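Trinkwasser in den Etagenküchen: Umstellung der Leitungen im Gebäudeteil Süd

Im Oktober beginnt im Gebäudeteil Süd der zweite Abschnitt der Leitungserneuerung. Die Geschäftsführung hat das Vorhaben nach Abschluss der Bestandsaufnahme freigegeben und die Firma Vandenberghe mit der Ausführung beauftragt. Betroffen sind sämtliche Etagenküchen, die Stillräume sowie die beiden Besprechungszonen mit eigenem Wasseranschluss. Die Sanitärräume wurden bereits im ersten Abschnitt angeschlossen und bleiben während der gesamten Bauzeit nutzbar.

Insgesamt werden 800 Meter Rohrleitung ersetzt. Davon entfallen 400 Meter auf die Steigstränge, der übrige Teil auf die Verteilung in den Geschossen. Die bisherigen Leitungen stammen zum größten Teil noch aus der Erbauungszeit des Hauses und sind nach heutigem Bedarf deutlich überdimensioniert. In den wenig genutzten Abschnitten hat dies wiederholt zu langen Standzeiten des Wassers geführt, sodass die Haustechnik dort in kurzen Abständen von Hand spülen musste. Die neuen Querschnitte sind kleiner bemessen, und die Entnahmestellen werden so verbunden, dass auch am Ende eines Flurs ein regelmäßiger Wasseraustausch stattfindet.

Die Arbeiten werden geschossweise von oben nach unten durchgeführt. Für jedes Geschoss sind 10 Arbeitstage vorgesehen. Das Wasser wird jeweils ab 7 Uhr abgestellt und um 16 Uhr wieder freigegeben; in den Abend- und Nachtstunden steht es damit zur Verfügung. Welche Küche wann an der Reihe ist, entnehmen Sie bitte dem Aushang neben der jeweiligen Küchentür. Der Aushang ist maßgeblich, auch wenn in älteren Rundschreiben andere Zeiträume genannt wurden.

Während der Sperrung einer Küche kann die Küche des darunterliegenden Geschosses mitbenutzt werden. Die Abteilungen werden gebeten, sich über die Nutzung in der Mittagszeit zu verständigen. Für größere Bewirtungen ist in dieser Zeit der Raum Clollus im Erdgeschoss zu buchen, der über einen eigenen Anschluss an die Hauptleitung verfügt und von der Maßnahme nicht berührt wird.

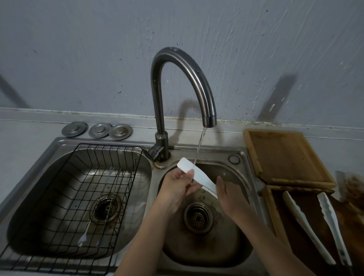
Abspülen unter fließendem Wasser
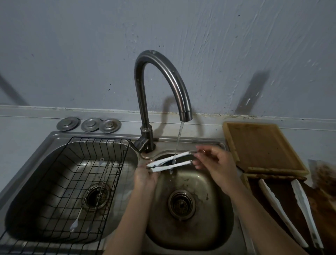
Nach jeder Unterbrechung ist mit Lufteinschlüssen und einer vorübergehenden Trübung des Wassers zu rechnen. Wir bitten darum, vor der ersten Entnahme am Nachmittag das kalte Wasser so lange laufen zu lassen, bis es gleichmäßig und klar austritt. Die Strahlregler werden von der Firma Vandenberghe nach Abschluss eines Geschosses ausgebaut, gereinigt und wieder eingesetzt. Sollte der Wasserdruck an einer Armatur danach merklich schwächer sein als zuvor, genügt eine kurze Meldung an die Haustechnik. Bitte nehmen Sie keine Eingriffe an den Eckventilen unter den Spülen vor. Diese werden im Zuge der Druckprüfung auf einen bestimmten Durchfluss eingestellt und protokolliert.

Wasserspender, Kaffeevollautomaten und Geschirrspüler werden durch die Haustechnik vom Netz genommen und nach der Freigabe wieder in Betrieb gesetzt. Die Wiederinbetriebnahme der Kaffeevollautomaten erfolgt in Abstimmung mit dem Wartungsdienst Fumer und kann sich gegenüber der Freigabe des Wassers um einen Arbeitstag verzögern. Privat aufgestellte Geräte mit Wassertank, insbesondere Wasserkocher und Filterkannen, sind vor Beginn der Arbeiten vollständig zu entleeren. Die Schränke unter den Spülen müssen am Vorabend des ersten Arbeitstages ausgeräumt sein. Gegenstände, die sich dann noch darin befinden, werden in beschrifteten Kisten im Lagerraum des Untergeschosses aufbewahrt und können dort abgeholt werden.

Zur Qualität des Trinkwassers: Vor der endgültigen Freigabe eines jeden Geschosses werden Proben entnommen und in einem zugelassenen Labor untersucht. Bis zum Vorliegen des Befundes bleibt die Entnahmestelle mit einem gelben Schild gekennzeichnet. Das Wasser darf in diesem Zeitraum zum Händewaschen und für die Reinigung der Arbeitsflächen verwendet werden, zum Trinken und zur Zubereitung von Speisen nutzen Sie bitte die nicht gekennzeichneten Entnahmestellen. Im ersten Bauabschnitt lagen alle Befunde innerhalb der vorgegebenen Fristen vor und gaben keinen Anlass zu Beanstandungen. Die Ergebnisse werden wie bisher im Intranet unter der Rubrik Gebäude veröffentlicht.

Mit der Erneuerung der Leitungen wird zugleich die Verbrauchserfassung umgestellt. Künftig erhält jedes Geschoss einen eigenen Zähler, dessen Werte an die Gebäudeleittechnik Wustano übertragen werden. Eine Zuordnung zu einzelnen Räumen oder Personen findet nicht statt. Der Personalrat wurde im Vorfeld beteiligt und hat der Umstellung zugestimmt. Die Erfassung soll vor allem dazu dienen, Leckagen frühzeitig zu erkennen und die Spülintervalle in den Randbereichen bedarfsgerecht festzulegen.

Die Bohrarbeiten in den Schächten sind mit Lärm verbunden. Sie werden nach Möglichkeit auf die Zeit vor 9 Uhr gelegt, lassen sich in den Geschossen mit Betondecken jedoch nicht vollständig auf die Morgenstunden beschränken. Beschäftigte, deren Arbeitsplatz unmittelbar an einen Schacht grenzt, können für die betreffenden Tage einen Ausweichplatz im Gebäudeteil Nord beantragen. Der Antrag ist formlos über die jeweilige Abteilungsleitung zu stellen.

Ansprechpartnerin für alle Fragen zum Ablauf ist Veerle Van Damme, Referat Liegenschaften, Zimmer 256. Störungen außerhalb der Dienstzeiten nimmt weiterhin die Pforte entgegen. Über den Beginn der Arbeiten im Gebäudeteil Nord wird nach Abnahme des laufenden Abschnitts gesondert informiert.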